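Brinus puts the dustpan back on show

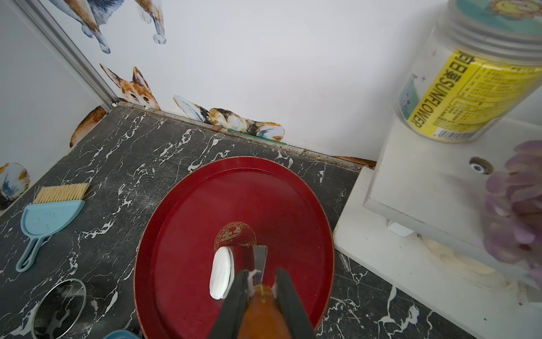
By the Press Desk, Mekitz
Communications, Brinus

09/09/2022 – Brinus has brought out Drivivberg, a range of 72 small things for people who would like a tidy kitchen without talking about it.

The pale blue hand brush and dustpan come as a pair, and we expect them to be parted within the week. The dustpan handle ends in a loop, for the hook you keep meaning to put up. The round red tray has a raised rim and will collect post, keys and one old battery.

Drivivberg is in 126 shops now. Corgi-like and fox-like wall stickers are sold separately, to people with steadier hands than ours.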